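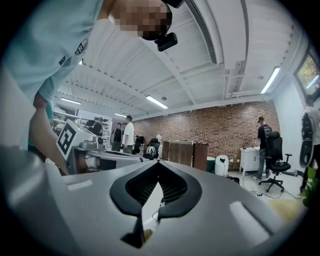
市民ランナー向けトーク「はじめてのハーフ、後半で止まらないために」メモ

(まずあいさつ。マイクの音量を確認してから)

こんばんは。今日は速い人の話はほとんどしません。私自身、ハーフの自己ベストを人に自慢したことがないので、そこは安心して聞いてください!

最初に失敗談から。初めて出たのがCovnessのハーフで、参加者は3,000人。号砲が鳴ったら周りがみんな速くて、つられて飛び出しちゃったんですよね。5キロまでは「今日いけるかも」と本気で思ってました。で、15キロ過ぎの橋の上り、あそこで完全に歩きました。給水所のおばちゃんに「まだあるよー」と言われたのが今でも忘れられない。

(ここで「歩いたことある人?」と手を挙げてもらう。少なくても気にせず進む)

そのあと練習を変えました。やったことは地味です。週4回走って、そのうち3回はおしゃべりできるペース。残りの1回だけ、ちょっときつめ。最初は遅すぎて不安でした。近所の犬の散歩に抜かれた日もあります(あの犬が速いんだと思うことにしてます)。

きつめの日は200メートルの流しから始めました。坂でも平らな道でもOK。全力じゃなくて、フォームが崩れない速さで気持ちよく終わる。本数は体調で決めていいです。私は眠い日は半分にします。

(Boateng公園の周回コースの話。長くなるので質問が出たら詳しく)

給水の話も少し。スタート前にがぶ飲みする人、多いですよね。私もやってました。トイレの列に並び直して、スタートに間に合わないかと思った。今は朝からちびちび飲んで、レース中は早めの給水所で一口ずつ。コップは上を軽くつぶすと飲みやすいです。練習で一度やってみてください、本番でいきなりやると鼻に入ります。

それから靴。Gukitenの大会の前の週に新品を買って、そのまま履いて出たことがあります。結果、両足のかかとにマメ。うれしくて履きたくなる気持ちはすごくわかるんですけど、せめて何回か長めに走ってからにしましょう。

ペースについては、最初の5キロを「遅いな」と思うくらいで入る。これが本当に難しい。私は時計を見る回数を決めて、あとは呼吸だけ気にしてます。去年のBustanceハーフでは、後半だけで112人抜きました。あとで記録の通過順位を見て知ったんですけど、家でひとりで拍手しましたよ。タイムはまあ、普通です。

(時間が押していたら靴の話を短く。ペースの話は削らない)

お知らせをひとつ。6月10日に初心者向けの練習会をやります。集合はBoateng公園の時計の下、雨なら屋根のあるベンチのほうへ。走ったあとに着替えるシャツを持ってきてください。7月は暑いので朝の早い時間に変える予定です。

では質問をどうぞ。ひざの痛みについては、私は医者じゃないので、痛いときは病院に行ってくださいね。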